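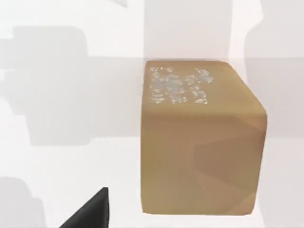

Residents > Elections > Voting by Mail > Tips for the Household

Search this site Enter keyword Go

Handling Mail Ballots at Home

The Drutstead Elections Office received 1,268 mail ballots in the last town election. Of these, 100 needed follow-up with the voter, mostly for missing signatures or food and drink stains.

Clear and dry the kitchen table before opening the packet. Use a letter opener or a butter knife along the top edge – scissors can cut the ballot itself. Where several voters share a home, open one packet at a time and keep each ballot with its own envelopes. 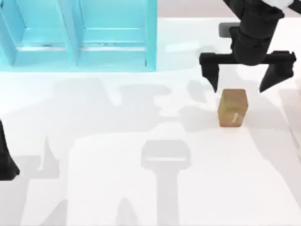 Mark the ballot in black or blue ink on a hard surface. Let the ink dry before folding. If the envelope flap has sealed itself in damp weather, do not steam it open or use tape. Call the office and ask for Kayode Wike, who will arrange a replacement.

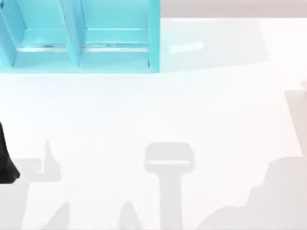
Last revised: March

Keep the completed ballot in a dry drawer, away from the stove and sink, until it can be mailed. Residents of Gilell and Brallow may also use the drop box on MacRitchie Street, which is emptied at 4 p.m. Spoiled ballots should be returned to the office – do not put them in household recycling.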